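Foire aux questions – le blog des vieilles mesures

Je reçois souvent les mêmes questions sur les coudées, les pieds et les alignements, alors je les ai regroupées sur cette page. Je la complète quand j'ai le temps (en général en septembre, après les balades).

Vous croyez vraiment à une unité commune à tous les sites ?
Non, plus maintenant ! J'y ai cru très fort en lisant Daltance, puis j'ai repris mes carnets de Gorkelgate et les écarts entre les pierres ne collaient avec rien. Je reste curieuse, mais je me méfie des chiffres trop ronds.

La coudée, ça fait combien ?
Ça dépend de quelle coudée on parle. La royale égyptienne mesure un peu plus de 52 cm, la petite en fait environ 45. On a retrouvé des règles gravées, et elles ne sont pas toutes d'accord entre elles – c'est ce qui me plaît, d'ailleurs.

Comment mesurez-vous les cercles de pierres ?
Avec un ruban de 20 mètres, un carnet et beaucoup de patience. Je prends chaque distance au centre des pierres, puis je recommence dans l'autre sens. À Gorkelgate, il y a 18 pierres debout et 4 couchées, ça m'a pris un après-midi entier.

C'est quoi, le logiciel Onik dont vous parlez dans vos articles ?
Un petit programme qui teste une série de longueurs contre une unité supposée. Attention, avec assez de mesures et un peu de tolérance, il trouve toujours quelque chose ! Je lui donne aussi des distances tirées au hasard, pour comparer.

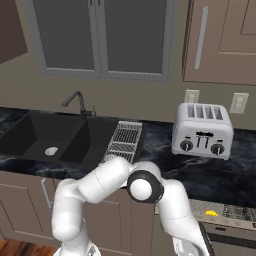 Où trouver la brochure Meléndez sur les poids et mesures ?
Chez les bouquinistes, surtout. Le tirage était de 500 exemplaires et je n'en ai croisé que deux, dont le mien, auquel il manque la carte dépliante.

Je peux vous envoyer mes propres relevés ?
Avec plaisir, mais précisez l'instrument utilisé et le point de départ de chaque mesure. Les photos de plans griffonnés me vont très bien, je suis habituée aux miens.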